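SHED NEWS, quick one this month

Typing this in between other jobs so excuse the mess. Ffion Mathias here, filling in on the newsletter until the new editor starts.

First up, the bench. We've finaly got a decent timber top to work on and the difference is huge. The old one had a lip all the way round and every washer in the building ended up stuck under it. Oiled it twice back in January, light sand between, haven't touched it since. Please keep the solvents off it. Mugs too. There's a shelf for mugs.
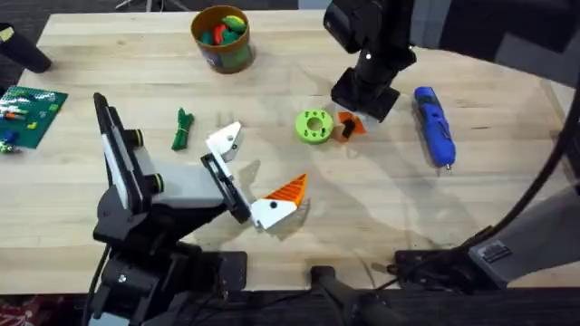 Bench rules (short version)

Clear it when you finish. All of it, not just your bit. Small parts go in the tubs, labelled, lids on. If you can't find the right tub use a spare one and write on it – pencil is fine, masking tape is fine, leaving it blank is not fine. Offcuts in the bin by the roller door. Glue-ups go on the side trestle with a sheet of newspaper under, and your name on it if it's staying overnight.

Also the big clamps. Two have wandered off. If they're in your ute, bring them back, no questions asked.

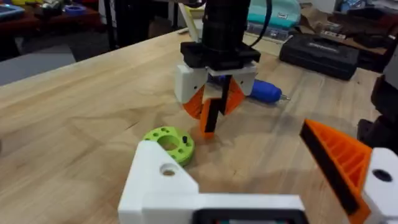
Hand tools next, and this is my main gripe for the month. The shadow board only works if things go back on it. I spent most of a Tuesday arvo hunting for drivers that were lying about on benches, under rags, one in the kettle cupboard. A blue handle like the one on the benchtop is easy enough to spot on pale timber, but a small driver on its side will still roll behind something and then you're on your knees with a torch. Hang it up when you're done with the last screw. Ross Hardware had nothing similar in stock when I rang so we can't just keep buying replacments. If you do break one, put it in the red tray and tell me, I won't bite.

Blades and bits: blunt ones go in the jar, sharp ones in the rack. Please don't mix them up again.

Now the green rings. A few people have asked what they are. They're spacers for the Jullon project, the display turntable for the Giltton library, and they're printed here. Lime green was what was left on the spool, no deeper reason. Go easy with the clean-up on them – trim the edges with a flush cutter, then a light rub with 600 grit, flat on the bench. Check the big centre hole for stringing before it goes in the tub. Don't ream it out, a few got wrecked that way.

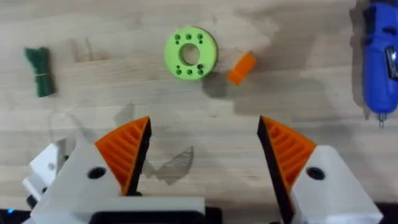
Tidy-up morning, Sat 17 August

Come along if you can, even for an hour. 9 am start, sausages after. Jobs on the list: sort the screw drawers, vacuum the carpet properly (bring knee pads if you've got them, the edges need doing by hand), wipe down the benches, go through the filament shelf and chuck anything brittle. The Nerkgate hard rubbish pickup is the week after so anything too far gone can go out the front. Check with me before you throw out anything with a motor in it.

I've started a parts list too, it's on the clipboard by the door. We're up to 934 entries and I've done the bolts and not much else. If you like that sort of thing, please, take over. Tea and bikkies supplied.

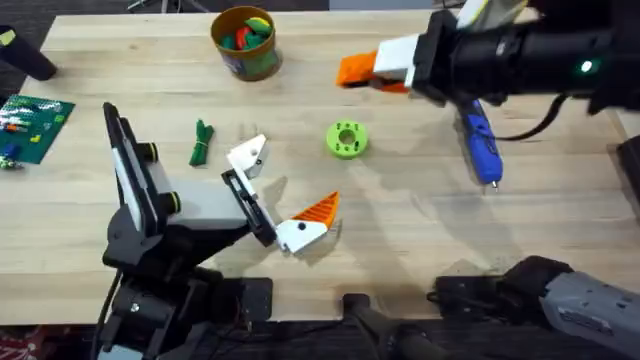
Bring gloves and a marker pen if you have a spare, ours keep drying out. Parking's round the back, the front is for unloading only. Gate code hasn't changed. If you're borrowing the trailer that weekend let me know by the Thursday so I can get it out before the cars go in.

Fees are still $30, cash or transfer, same account as last time. Put your surname in the reference, I've got three payments that just say "shed".

Next newsletter whenever I get to it. Bits and pieces to me or in the pigeonhole.

Ffion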